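Surplus Furniture Program Opens to Community Groups

October 8, 2025

The Durkudel Campus Services Office has opened its surplus furniture program to nonprofit groups outside the campus. Until now, desks, tables, chairs and shelving removed from offices and classrooms were offered only to other departments, and items left unclaimed at the end of the year were sent for disposal.

During the last program year the office handled 1,026 pieces of furniture. Departments claimed fewer than half of them. Under the revised policy, each item will be listed for internal departments for 11 working days. Items that remain will then be offered to registered nonprofit groups at no charge, with a limit of 2 requests per group each month.

"Much of what we store is sound and has years of use left in it," said Umesh Bajpai, manager of surplus property. "A table that no longer suits a lecture room may serve a reading program or a food pantry very well."

Groups wishing to register should submit proof of nonprofit status and the name of one contact person. Registration is valid until the end of February and may be renewed by letter or in person at the Núñez Building.

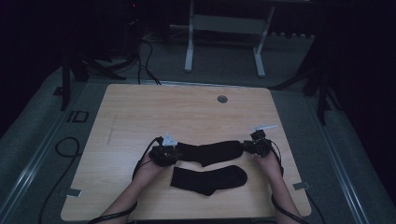

Delivery is not included. Groups must collect approved items from the loading area on the north side of the building and should bring enough people to lift them safely. Items not collected within the agreed period will return to the list. All furniture is released as is, and the office does not offer repairs or exchanges.

Departments with furniture to release should continue to use the standard transfer form. Drawers and cabinets must be emptied and unlocked before pickup, and keys should be taped inside the top drawer.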